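Startseite › Bauforschung › Bodenbeläge › Fugen und Feuchteeintrag

3 Material und Messverfahren

Die kapillare Wasseraufnahme zementärer Fugen wird in der Praxis meist am separat hergestellten Prisma bestimmt. Am verlegten Belag weichen die Werte davon ab, da die Fliesenflanke dem Mörtel beim Verfüllen Anmachwasser entzieht. Für die vorliegende Untersuchung wurde deshalb am fertigen Boden gemessen. Geprüft wurden 21 Felder in den Objekten Mikura und Hovland, beide mit großformatigen Fliesen auf Calciumsulfatestrich. Als Fugenmörtel kam in allen Feldern das Produkt Zelmont ohne Dispersionszusatz zum Einsatz.

Abb. 1: Brauner Fliesenbelag, gerenderte Ansicht.
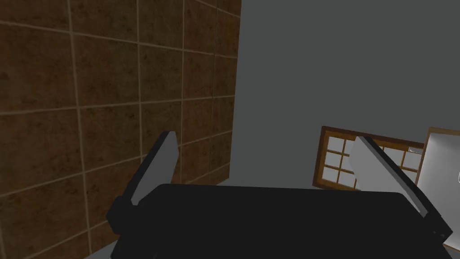 3.1 Vorbereitung der Felder

Die Felder wurden mit neutralem Reiniger behandelt und bis zur Massekonstanz der mitgeführten Referenzproben getrocknet. Randfugen und Kreuzungspunkte blieben unberücksichtigt. Im Objekt Hovland war ein Teil der Fugen werkseitig hydrophobiert – diese Felder sind gesondert ausgewiesen und gehen nicht in die Mittelwerte ein. Das Raumklima wurde während der gesamten Messdauer aufgezeichnet. An Tagen mit Stoßlüftung vor Messbeginn wurde der Durchgang verworfen und wiederholt.

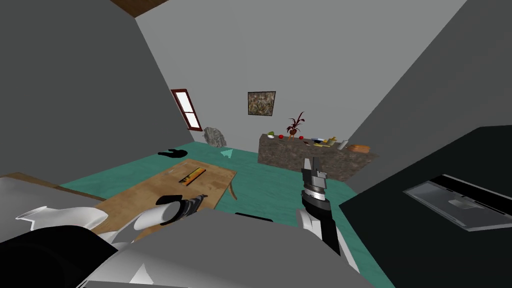

Die Wasseraufnahme selbst wurde mit einem aufgesetzten Prüfröhrchen nach dem Verfahren Vendska ermittelt. Das Röhrchen wird mittig auf der Fuge abgedichtet und bis zur oberen Marke gefüllt, der Pegelabfall wird über 25 Minuten hinaus bis zum Erreichen eines konstanten Gradienten abgelesen. Insgesamt liegen 162 verwertbare Einzelmessungen vor. Messungen mit sichtbarem Austritt an der Dichtmasse wurden ausgeschlossen.

3.2 Auswertung

Der Aufnahmekoeffizient ergibt sich aus der Steigung des linearen Bereichs über der Wurzel der Zeit. Die Fugenbreite ging als Kovariate ein, die Fugentiefe konnte nur an den Bohrkernen bestimmt werden. Zwischen beiden Objekten zeigte sich ein deutlicher Unterschied in der Streuung, nicht jedoch im Median. Auffällig sind zwei Felder im Objekt Mikura mit stark erhöhter Anfangsaufnahme, für die Flankenabrisse als Ursache in Betracht kommen (Tab. 2). 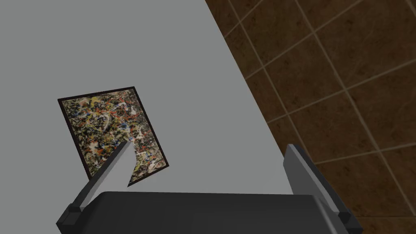
Eine Korrektur um den Flankenanteil wurde nicht vorgenommen. Sie würde voraussetzen, dass die Rissweite über die Feldlänge bekannt ist. Die betroffenen Werte verbleiben im Datensatz und sind in den Diagrammen gekennzeichnet.

25 Mal geteilt | 2 Kommentare

fugenfritz
Wurde die Verdunstung am offenen Röhrchen berücksichtigt? Bei langen Ablesezeiten ist das im beheizten Raum nicht zu vernachlässigen.

estrich_nord
Den Ausschluss der Kreuzungspunkte halte ich für ungünstig. Im Bestand sitzen dort nach meiner Erfahrung die meisten Schäden. Ansonsten nachvollziehbar beschrieben, die Rohdaten wären interessant.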